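FOR IMMEDIATE RELEASE

Gultport, Aug 14, 2023

Flamelgate opens Grendero chore test to outside teams, says machines are "not there yet"

Flamelgate today opened Grendero, its test of household and shop-floor chores for robots, to any team that wants to run it. No fee. Sign-up is on the Flamelgate site and the first outside scores will go up as they come in.

Grendero is a list of 100 chores. Half are from the home – clearing a table, loading a rack, folding a towel, putting groceries away. The other 50 are from small shops and back rooms: sorting returns, filling a shelf, packing a mixed box, wiping down a counter. Each chore starts from a mess, and the mess is different every time. A robot gets no hints about where things are.

The short answer to the question we get asked most, can a machine do the chores yet: some of them, slowly, on a good day. Flamelgate's own system, Vi, has now made 579 scored tries across the list. It finished 30 of the chores often enough to pass. The rest it either failed outright or did so slowly that a person would of stepped in.

"People see one clip of a robot putting away a cup and think the job is done," said Libor Šimek, who heads the Grendero work at Flamelgate. "Then you move the cup. We wanted a number that goes down when you move the cup."
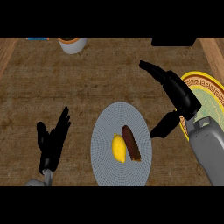

Table clearing is where Vi has improved most since April, and it is still a long way from what a busy kitchen would need. Food has to come off before the plates can be stacked, and food is awkward. A lemon on a ribbed plate with something long and brown lying right up against it is a harder pick than it sounds, even with a two-finger gripper on one side and a fingered hand on the other. Close the fingers in the wrong place and you take both, or push one off the rim. The simulated tables let us run layouts like this over and over before any real dishes are at risk. Scores in simulation and scores on real tables are listed seperately and always will be.

What Vi passes today: mostly single-item jobs. Pick it up, put it there. Bottles to a shelf, boxes to a cart, cutlery into a tray if the cutlery is not tangled.

What it does not pass: towels, bags, anything with a lid that sticks. Stacking plates of different sizes. Any chore where step four depends on step two having gone right. On the shop floor the worst one is the mixed box, hard things and soft things together, where Vi keeps putting the heavy item in last.

"I would not sell this to a restaurant today," Šimek said. "I would let one try it in the back for an afternoon with someone standing by. A shop with tidy shelves, maybe sooner. A family kitchen is the hardest place we test, by a distance."

Teams can use their own arms and grippers or run the simulated part only. The rules are short. Same start layouts for everyone, drawn at random on the day. No person may touch the table after the clock starts. A dropped item counts as a drop even if the robot picks it up again. Full run logs have to be handed in with the score – failed runs too.

Flamelgate will not rank teams by one overall figure at first. Results will be shown chore by chore so that a store owner looking at shelf filling can go straight to shelf filling.

The chore list, the rules and all of Vi's results are up now, including the bad ones. Towel folding is on page one.

About Flamelgate
Flamelgate builds and tests software for robot arms. The company is based in Gultport and runs Vi, its control system for two-arm work, and the Grendero test.

Press contact
Libor Šimek, Flamelgate, Gultport
Interviews by phone or at the Gultport lab, please ask ahead. Test footage on request.

###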